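Kilter: Demonstration Collection for Tabletop Manipulation
Progress report, period ending June
Prepared by Grigore Pană for Hallberg

Status against plan

The collection target for this phase is 2,000 accepted demonstrations. At the close of the period the accepted count stands at 1,297. A further 111 were recorded and rejected in review. The remaining episodes are scheduled for the next period and no change to the target is requested.

Work in the first part of the period went into the station itself. The wrist camera mount was replaced after the original bracket was found to shift under repeated homing moves. Camera extrinsics were recalibrated after the change, and all episodes recorded with the old bracket have been tagged so that they can be excluded from training if the offset proves to matter. A first comparison is under way at Montes.

Task coverage

The current block covers single-object pick and reorient. Each episode begins with one object on the gray work surface and ends when the object is standing on its base and the gripper has opened and withdrawn. Cups are the main object class. Upright starts were finished early in the period. Cups lying on their side are slower to record and make up most of what is left, as the operator has to choose between gripping across the body and gripping at the rim, and both strategies are wanted in the data.

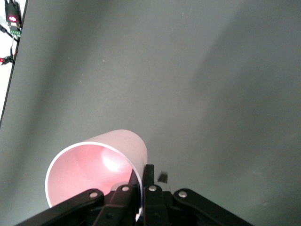 Operators were asked to alternate between the two strategies at the start of each session and to keep to the one chosen until the object was released. Switching partway through an episode was the largest single cause of rejection. The second was a gripper command logged late relative to the wrist video. We traced that to a buffering setting in the recorder and corrected it; episodes recorded after the correction have passed the timing check.

Starting poses are drawn from a list generated before each session. The list sets the position of the cup on the surface and the direction of the open end. It was revised once, when review showed that poses near the edges of the reachable area were underrepresented.

Review and labeling

Every episode is reviewed at normal speed by a person other than the operator. The reviewer marks the grasp strategy, the outcome and any contact with the surface. Failed grasps followed by a successful retry are kept and labeled as recoveries. The earlier practice of discarding them was dropped at the request of the training group.

Review is now the bottleneck. The backlog stood at 14 sessions at the end of the period. Rodance has delivered a revised annotation tool that shows gripper width alongside the video, and we expect to move all reviewers to it next period.

Open issues

Fingertip pads wear faster than planned. Spares are on order and the replacement interval has been shortened. Pad changes are entered in the session log.

The wrist view is partly blocked by the gripper linkages at close range. Adding a fixed overhead camera is under consideration. It would need a second calibration step and more storage, and a cost estimate will follow separately.

Next period

Complete the side-lying starts. Clear the review backlog. Deliver the first frozen split to Montes for baseline training, with held-out poses listed in a separate file.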